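The Woka Street Letter
September 19, 2022

Guest room season

The leaves on Woka Street have started to turn, and with them the annual parade of relatives. By my reading of the sign-up sheet in the laundry room, 59 households in the building expect someone to sleep over between now and the new year. The rest of you are either very private or very lucky.

I asked for your advice on putting people up and you sent plenty of it, most of it in direct conflict.

Theresia Reisinger (fourth floor, the one with the ferns) believes a guest should be given a key, a towel and no schedule. She has hosted her cousins every fall since she moved in and claims she has never once cooked them breakfast. They keep coming back, so either the method works or the cousins are slow to take a hint. Her one rule is that the bed gets made up the day before and then left alone. No sitting on it, no folding laundry on it, no coats.

I tried this in April. The bed lasted until lunch. 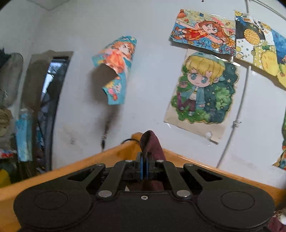
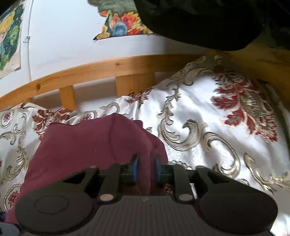 Rupert Kälin takes the other side. He says a guest who arrives to a perfect room feels like a customer, and that a person should be handed their own sheets at the door and shown to the mattress. He did this to his sister, who put on the fitted sheet sideways, slept badly and told the whole family. Rupert considers the visit a success. It was two nights shorter than planned.

On the question of the second pillow, opinion is firm. Everyone wants one and most of you don't offer one. I count myself among the guilty. The second pillow in our apartment has been under the cat for years, and I would not hand it to an enemy.

Then there is the matter of noise. Up to 116 people could be staying here over the long weekend if everybody on the sheet brings who they say they will, and our walls were built in a more trusting age. If your guests rise early, please explain the hallway to them. It carries. Last year a gentleman visiting the second floor took a phone call by the elevator before sunrise, and I can now tell you a good deal about his knee.

A few practical items, while I have you:

The folding bed in the basement storage room may be borrowed. Sign the notebook. It is heavier than it looks, and the left leg has opinions. The last borrower wrote "fine once you're on it," and I will leave you to think about that.

Spare keys cost money. The shop on Tsuji Avenue cuts them, and the front door key is stamped 2465, so bring that one and not the mailbox key. Beat Zaugg brought the mailbox key. Beat Zaugg now has three mailbox keys.

Visitor parking is behind the building, facing the fence. The spot marked 151 belongs to Stojan Hodžić, who is a patient man up to a point. Your uncle found the point last Thanksgiving.

Lost and found from the summer: one child's sandal, a travel alarm clock that still goes off, and a jar of something pickled. The clock may be collected from me at any hour, and I mean that, as I am generally awake.

Send your guest stories for the next letter by slipping them under my door. Names will be changed if you ask nicely – and if you spell mine right.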